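Where Do Colors in Markers Come From?

Written for young readers by Zdeňka Sokol
2023-03-25
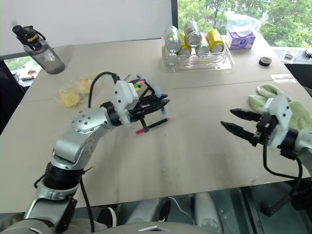 Markers with orange, green and blue caps, and a black pen with a bright pink tip.

Do you like to draw? Then you have for sure used a marker. Inside a marker there is a soft stick, a little like a sponge. It is full of ink. The ink moves slowly to the tip, and when the tip touches paper, the paper drinks the ink.

But what gives the ink its color? There are 2 kinds of color stuff. The first is called dye. Dye melts into water, like sugar in tea. The second is called pigment. Pigment is a very fine powder. It does not melt, it only floats in the water.

A long time ago people made colors from plants, stones and even insects. In the small museum in Zirnport there is an old color book with 226 little painted squares. My favorite is a yellow made from onion skins. You can make it at home too, if an adult helps you with the hot water.

Try this! Cut a strip from a white coffee filter. Make a dot near one end with a green washable marker. Hang the strip in a glass so that the end is in the water, but the dot stays dry above it. Wait ten minutes. The water climbs up the paper and takes the dyes with it. Some dyes travel fast and some are slow, so you may find blue and yellow hiding in your green.

Try also with brown and black. Which one has the most colors inside?

New word: pigment (say PIG-ment)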